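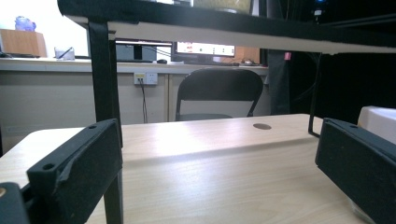

Who is supposed to write the rules for a hand-held gripper? The company that uses it, in most cases. The published safety standards deal mainly with robot arms that move under their own power, and a tool that a person picks up and carries falls somewhere between a robot part and a hand tool. If the company doesn't write anything down, each operator makes up their own version.

That was the position at Camallow two years ago. The firm records people doing ordinary table tasks with hand-held grippers, and the recordings are used to train robot arms to do the same jobs. It had good equipment and careful staff. It had no written practice beyond a page on how to charge the batteries and where to leave the keys.

The trouble showed up in the recordings. One operator closed the fingers on a jar at the middle, another took it by the lid. One began each take with the gripper resting on the table and another started with it in the air. Some people put objects back where they had found them and some didn't. All of these are fair ways to do the job, but when they are mixed together without a note, the people downstream can't tell which differences matter.

Camallow's answer is a handbook of 50 rules, finished in September 2021 and now used by two other firms, Zemholm and Doltico. It is not a standard in the legal sense and doesn't claim to be. It fits in a coat pocket, and most of it concerns tables.

The table comes first

The opening section covers the work surface. It must be steady and wide enough that the operator never has to reach over the far edge. Cable holes in the top may be left open, but nothing small enough to fall through one may be used on that table. Glossy tops are allowed if the lamps are moved so that the glare doesn't sit where the object will be.

The background gets only two rules. Screens in view must not show personal details, and chairs must be pushed in far enough that nobody trips while watching their hands. An early draft asked for plain curtains behind every table. Operators objected that real homes and offices are full of clutter, and that a robot trained in front of a curtain would have a hard time anywhere else. The curtains were dropped.

Checking the fingers

Section two is the part Zemholm says it copied almost word for word. Before each session the operator looks over both fingers for splits, loose screws and worn faces. A split that is only in the surface is noted in the log and the tool stays in use. A split that opens when the finger is pressed means the finger is changed.

Fingers are also changed after 2000 closings, whatever they look like. The handbook is firm on this point, though the number itself came from Camallow's own experience and Doltico uses a different one. Both fingers are always replaced as a pair. A new finger facing an old one grips slightly off centre, and the effect is hard to see until something slips.

Glass, powders and food

Kitchen objects take up more pages than anything else. They are cheap, everyone knows how to handle them, and they can make a real mess. A container that holds powder must have its lid closed and pressed down before the gripper goes near it. Glass is filled to no more than three quarters, and it is stood well in from the edge of the table, with the fingers open on either side before they start to close.

Weight is limited too. Objects over 300 grams need a second person present, and this includes the contents. The rule was added after one of the test jars came out at 305 on the scales when full, and two shifts had recorded it differently.

Lids with buttons or catches have a rule of their own: the fingers go on the body, below the lid, unless the task is to open it. Spices can be real or a harmless substitute, but whichever is chosen has to stay the same for the whole batch of recordings - a change in colour or in how the powder settles counts as a change of object.
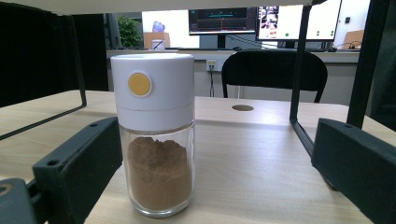
What the operators asked for

The last part of the handbook was written in June, after the people using the tools had worked with a draft. They asked for shorter sessions, and got a break every 50 minutes. They asked for a wrist rest, which was tried and given up because it changed the angle of approach. They also asked that anyone be allowed to stop a take without giving a reason, and that is now rule one.

Sabatier, a smaller firm that does similar work, has read the handbook and decided against it for now. Its view is that 50 rules are too many for a team that shares one table, and that half of them could be a checklist taped to the wall. Camallow doesn't disagree about the checklist. A one-page version is being drafted, and Doltico has offered to try it on new starters first.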